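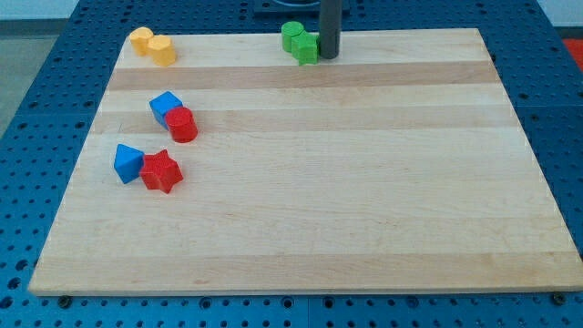
Section 7. Fitting and first use of the Prelon board

Read the whole section before you start. Takes a while the first time, quicker after.

7.1 Before you begin

1. Clear the bench. Wipe down, let it dry.
2. Unpack the board, the two clamps and the Cropper guide. Check against the packing slip.
3. Leave the board in the room overnight. Unwrapped, flat, both faces open to the air. Not leaning on a wall.

NOTE: Boards shipped in August or in damp weather may need a second night.

7.2 Oiling

1. Sand lightly with 300 grit, along the grain. Then 400. Dust off between.
2. Thin coat of food-safe mineral oil, all faces and edges. Don't forget the end grain, it drinks more.
3. Wait. Wipe off whatever is still sitting on top.
4. Repeat next day if the surface looks dull or patchy.

CAUTION: No olive oil, no sunflower oil. They go rancid and you will smell it. Oily rags go outside, spread flat to dry, never balled up in a bin.

If you bought the Darkedura finish kit, skip step 2 and follow the leaflet in the tin. Do not mix the two, the finish won't stick over oil.

7.3 Fitting the guide

1. Set the Cropper guide on the long edge, lip facing down.
2. Slide until it stops. Should not need force.
3. Tighten the left clamp halfway, then the right, then go back and finish the left.
4. Push on the board with your palm. Any rocking, loosen both and start over.

NOTE: Older guides (part 41, gray knob) tighten the other way. Check wich one you have before turning anything.

CAUTION: Hand tight only. Pliers will crush the edge and that's not covered.

7.4 Cleaning

- Warm water, a drop of dish soap, soft brush. Rinse, stand on edge to dry.
- No dishwasher. No soaking.
- Stains: coarse salt and half a lemon, rub, leave a few minutes, rinse.
- Light scuffs: 400 grit and re-oil just that spot.

Board cupped? Lay it hollow side down on a damp towel overnight, then dry flat. Usualy comes back. If it's split, stop using it and write to us with the order number.

Prelon, Statville | Manual revised January 28, 2023 | Contact | Copyright | Back to top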